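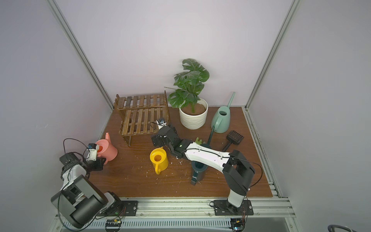 How often should a houseplant be watered in winter?

"When the top of the soil is dry, and for most people that means less often than they think," says Wenceslao Xolalpa. He has run the plant counter at MacRitchie in Tallalstead for six years and takes most of the phone calls from customers with yellow leaves.

Most of those calls come between the holidays and spring. People keep to the schedule they used in August, he says, and the roots sit in cold, wet soil. "I ask them to push a finger in up to the second knuckle. If it comes out with dirt stuck on it, wait."

What about plants that already look bad?

"Take it out of the pot and look at the roots. Brown and soft, cut them off. White and firm, leave them alone." He repots in fresh mix and waters once. He doesn't feed anything until new growth shows.

Xolalpa learned the work in Stumdale, at a greenhouse with 47 benches, where Junpei Amano taught him to lift each pot before watering it. He still does that. "A dry pot is light. You get used to it in about 3 weeks."

He keeps his own plants at 60 degrees overnight and says they grow slowly but stay healthy. The ones nearest the window get turned when he remembers.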